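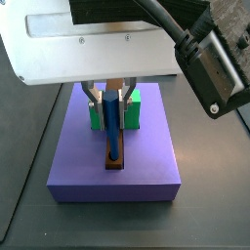 Der blaue Stab ist mir von allen Teilen das liebste, weil man schon mit den Fingern merkt, ob er richtig liegt, sagte Nkrumah Sulemana beim letzten Treffen in Ullton, und dann wollte er wissen, warum es davon im Koffer eigentlich nur einen gibt.

Mit dieser Frage fange ich gern an, denn sie hat uns den halben Juli beschäftigt!

Zwischenbericht zum Vorhaben Steckaufgaben Marnex
An: Förderstelle Tristovora
Stand: 2022-08-07

Liebe Kolleginnen und Kollegen,

seit dem letzten Bericht ist so viel passiert, dass ich beim Sortieren meiner Notizen mehrmals neu anfangen musste. Kurz vorweg: Die Grundaufgabe steht, die Teile passen, und die Gruppen in Ullton arbeiten gern damit. Verpackung und Anleitung hinken hinterher, dazu weiter unten mehr.

Die Grundaufgabe

Wir haben uns auf die Fassung mit dem großen violetten Block festgelegt. Er hat oben einen langen Schlitz, in dem die braune Rinne sitzt, und in die Rinne gehört der dunkelblaue Sechskantstab. Dazu kommt der grüne Block, der quer über dem Schlitz sitzt. Mehr braucht die erste Aufgabe nicht. In der alten Fassung hatten wir noch ein Gegenstück und zwei Keile, und die haben vor allem dafür gesorgt, dass man am Anfang nicht wusste, welches Teil man zuerst in die Hand nehmen soll. Sie sind jetzt in die zweite Stufe gewandert, wo sie viel besser aufgehoben sind.

Die Farben bleiben, wie sie sind. Wir hatten im Frühjahr überlegt, alles in Grau- und Sandtönen zu halten (das sah auf dem Papier sehr schick aus), aber in den Gruppen wird ständig über die Teile gesprochen, und »gib mir mal das Grüne« ist einfach unschlagbar. Auch die Anleitung wird dadurch kürzer. Auf einer dunkelgrauen Tischfläche heben sich Violett und Grün wunderbar ab, mit dem dunklen Blau und dem Braun der Rinne ist es schwieriger. Bei schwachem Licht gehen die beiden ineinander über, das haben uns mehrere Teilnehmende gesagt. Ich würde das Braun gern etwas heller machen und habe bei Henriques Farbmuster angefragt.

Der Sechskant und die Rinne

Hier steckt die meiste Arbeit. Ein runder Stab wäre schnell eingelegt, und genau das war uns zu wenig. Beim Sechskant muss man hinschauen, drehen, noch einmal ansetzen. Viele legen ihn zuerst schräg an, mit der Spitze vorn in der Rinne und dem anderen Ende noch in der Luft, und lassen ihn dann nach hinten hinunter. Andere setzen ihn hinten an und schieben. Beides ist erlaubt, und wir haben die Anleitung so umgeschrieben, dass sie keinen Weg mehr vorschreibt.

Am Spiel zwischen Stab und Rinne haben wir lange gefeilt, im wörtlichen Sinn. Die ersten Rinnen waren so eng, dass der Stab klemmte, sobald man ihn nur ein wenig verkantete. Die nächsten waren so weit, dass er in jeder Lage hineinfiel und die Kanten überhaupt keine Rolle mehr spielten. Die jetzige Breite liegt dazwischen, und sie fühlt sich großartig an. Man spürt, wie die Flächen sich setzen. Ich weiß, dass das in einem Bericht etwas komisch klingt, aber wer es einmal selbst gemacht hat, versteht sofort, wovon ich rede. Kommen Sie bitte unbedingt vorbei und probieren Sie es aus!

Die abgerundete Spitze am Stab geht auf eine Rückmeldung vom ersten Durchgang zurück. Mit dem gerade abgeschnittenen Ende blieben viele am Rand der Rinne hängen. Jetzt rutscht die Spitze von allein in die Mitte, und der schwierige Teil, das Ausrichten der Flächen, kommt danach. So wollten wir es haben.

Zur Frage von Nkrumah Sulemana: Im Koffer liegt tatsächlich nur ein blauer Stab, und bisher fanden wir das richtig. Inzwischen bin ich anderer Meinung. Wenn zwei Leute gemeinsam arbeiten, wartet immer einer auf den Stab, während der andere probiert. Außerdem ist er das Teil, das am leichtesten vom Tisch rollt, trotz der Kanten. Ich schlage vor, ab der nächsten Lieferung einen Ersatzstab beizulegen.

Der grüne Block

Beim grünen Block gab es die lebhaftesten Gespräche. Er ist niedrig und gedrungen, und weil er den Schlitz überspannt, fragen fast alle, ob er vor oder nach dem Stab an die Reihe kommt. In unserer Vorlage sitzt er schon, bevor der Stab kommt. Ein paar Teilnehmende haben die Reihenfolge umgedreht und dabei eine Variante gefunden, die wir selbst nicht auf dem Zettel hatten. Die nehmen wir als Zusatzaufgabe auf, sobald die Maße des Blocks endgültig sind. Im Moment sitzt er bei manchen Koffern etwas stramm, bei anderen wackelt er ein bisschen. Die Werkstatt von Henriques hat zugesagt, alle grünen Teile nach derselben Schablone nachzuarbeiten.

Erprobung in Ullton

36 Personen haben im Juli mit den Koffern gearbeitet, manche einmal, die meisten mehrmals. Es war eine bunte Mischung, von Jugendlichen aus der Berufsvorbereitung bis zu Leuten, die nach einer Handverletzung wieder Übung brauchen. Wir hatten fest damit gerechnet, dass die Jüngeren schneller fertig sind. Das war überhaupt nicht so. Sehr flott war eine frühere Uhrmacherin, die den Stab vor dem Einlegen jedes Mal kurz zwischen den Fingern gedreht hat, bis eine Fläche unten lag. Seitdem steht das Drehen als Hinweis in der Anleitung.

Insgesamt haben wir fast 100 ausgefüllte Rückmeldebögen eingesammelt. Ausgewertet sind die meisten, der Rest liegt bei mir auf dem Schreibtisch und kommt in den nächsten Wochen dran. Am häufigsten wird gelobt, dass man ohne Erklärung anfangen kann. Am häufigsten wird bemängelt, dass die zweite Stufe zu plötzlich schwer wird. Das sehe ich genauso. Zwischen Grundaufgabe und zweiter Stufe fehlt etwas, und ich habe auch schon eine Idee: dieselben Teile, aber der violette Block steht hochkant, sodass der Stab von oben eingeführt werden muss. Dafür bräuchten wir kein einziges neues Teil, nur eine Seite Anleitung mehr.

Ein Wunsch kam aus mehreren Gruppen gleichzeitig, nämlich ein rutschfester Untergrund. Der große Block steht an sich ruhig, aber wer mit wenig Kraft oder nur mit einer Hand arbeitet, schiebt ihn beim Einlegen leicht weg. Wir testen gerade dünne Matten, die flach in den Deckel passen.

Was noch fehlt

Die Verpackung ist unsere größte Baustelle. Die Einlage im Koffer hält den violetten Block gut, den Stab weniger gut, und die Rinne muss man herausfummeln. Wir haben 6 Entwürfe auf dem Tisch, von denen mir zwei richtig gut gefallen. Der eine hat eine Griffmulde neben jedem Teil, beim anderen bleibt die Rinne gleich im Block stecken und wird mit ihm zusammen verstaut. Die Gruppen sollen entscheiden.

Die Anleitung liegt in der dritten Fassung vor. Der Text stimmt jetzt, die Zeichnungen noch nicht. Auf Seite zwei ist der Stab mit acht Kanten gezeichnet, was mir erst nach dem Druck aufgefallen ist. Die Bögen verwenden wir als Schmierpapier weiter.

Bei den Liefermengen bleibt es bei der Vereinbarung: 100 Koffer in der ersten Auflage. Die Blöcke dafür sind bestellt, die Rinnen habe ich zurückgestellt, bis wir uns beim Farbton einig sind. Eine Verzögerung für den Gesamtplan erwarte ich daraus zurzeit nicht, solange die Muster noch in diesem Monat kommen.

Mittel

Wir liegen im Rahmen. Beim Material haben wir weniger ausgegeben als geplant, bei den Fahrten nach Ullton etwas mehr, und beides gleicht sich aus. Für die Ersatzstäbe und die Matten möchte ich den Rest aus dem Posten Material verwenden und bitte dafür um Ihre Zustimmung. Die Aufstellung mit den Belegen schicke ich getrennt.

Nächste Schritte

Farbmuster für die Rinne prüfen, auch bei schlechtem Licht
Grüne Blöcke nacharbeiten lassen und in allen Koffern austauschen
Zwischenstufe mit hochkant gestelltem Block ausprobieren
Kofferentwürfe in den Gruppen herumreichen
Zeichnungen korrigieren (sechs Kanten!)
Restliche Rückmeldebögen auswerten

Wenn Sie vor dem nächsten Bericht etwas sehen oder in die Hand nehmen möchten, schicke ich Ihnen sehr gern einen Koffer zu. Ich brauche nur eine kurze Nachricht und die Lieferadresse.

Mit herzlichen Grüßen
Projektleitung Marnex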